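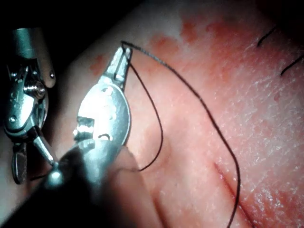

Section 3: Your First Row of Stitches

Welcome to the bit everyone joins the Bollport Robotics Club for! By now you've driven the arms with nothing in the jaws (Section 2) and moved the beads from cup to cup. Now you get a needle, a length of black thread and a practice pad, and you're going to close a cut with two robot arms. It feels impossible for the first ten minutes and then your hands get it, and it's brilliant.

You work in pairs. One of you sits at the Dristum console and drives, the other watches the screen and reads the steps out loud. Swap after every finished stitch.

Before you start

1. Book the bench on the sheet by the door. Thursday evenings fill up first.

2. Fetch a practice pad from the Canera box and lay it flat in the tray. Press the corners down so it can't creep.

3. Switch on the lamp, then the console, then the arms. Wait for both arm lights to go steady.

4. Type 3085 on the keypad to unlock the pedals. If the pedals stay locked, let go of both handles and type it again.

5. Set the motion scale to 4. Your hand moves four times as far as the tip does, so big lazy movements are fine. Go up or down later if you like, but please do your first row at 4.

CAUTION: The needles are sharp and so are the jaw tips. Keep your fingers out of the tray whenever the arm lights are on. To change a needle, press PARK and wait for the beep.

Placing a stitch

6. Pick up the needle with the driver, a little way back from the middle of the curve. If it's sitting crooked, put it down and try again. Everyone does this a dozen times on day one!

7. Use the second arm to steady the edge of the cut. Rest the tip on the pad and press gently.

8. Bring the needle point down so it meets the pad as squarely as you can, then roll your wrist and let the curve do the work. Pushing straight ahead only bends the pad.

9. When the point comes up on the other side, take hold of it with the second arm, open the driver, and keep rolling until the needle is out.

10. Pull the thread through slowly, stopping when you have a short tail left. Your partner should call "tail!" in good time.

11. Wrap, pinch, pull. Do this 2 times in one direction and once in the other, then trim both ends. 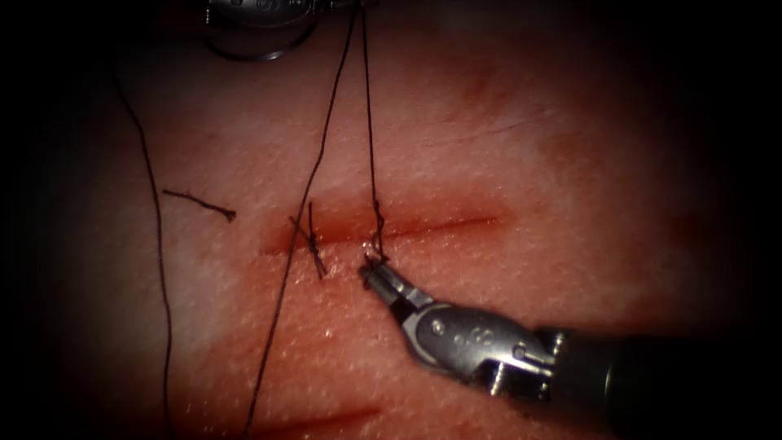 Fig. 3.2 A tied stitch on the left part of the cut, with the jaws at work further along.

NOTE: Leave the tails long enough to see and grab. If you trim right down to the knot and it slips, you'll have to start that stitch again.

NOTE: Keep spare thread away from the cut. A long strand likes to wander under the jaws, and you'll end up tying it into your knot. Park the arms and pick up loose snippets with the tweezers between stitches.

Keeping the row even

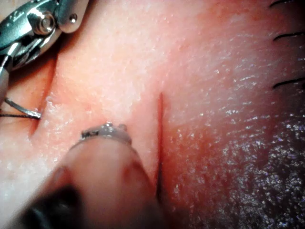

Spacing is what our judges look at first in the Bakke Cup, and it's also the thing you can improve fastest with a bit of practice. Choose your gap before the first stitch and stick to it all the way along the cut. Try using your last stitch as a ruler: hold the closed jaws beside it, move along by one jaw width, and go in there. The three black stitches up at the top right are the sort of spacing to aim for, each one the same step on from the last. Once you can do that without stopping to think, start watching your depth as well, so the two edges meet level.

12. After each stitch, lift both tips clear of the pad and have a look at the whole row with your partner.

13. If one stitch is badly out, cut it, draw it out with the driver and place it again. An old hole in the pad won't spoil the new stitch as long as you move a little to one side.

CAUTION: Never tug on a stuck thread. Open the jaws, back off, and find out where it's caught. A hard pull can tear the pad or throw the wrist out of line, and then you're off to Section 6 for a full re-zero.

Finishing up

14. Press PARK, wait for the beep, and put the needle in the sharps tin.

15. Write your initials on the back of the pad and hang it on the rack. We love comparing September pads with the ones from the end of the year!

16. Wipe the jaws with the blue cloths, switch off the arms, then the console, then the lamp.

Next: Section 4, Running Stitches and the Timed Round.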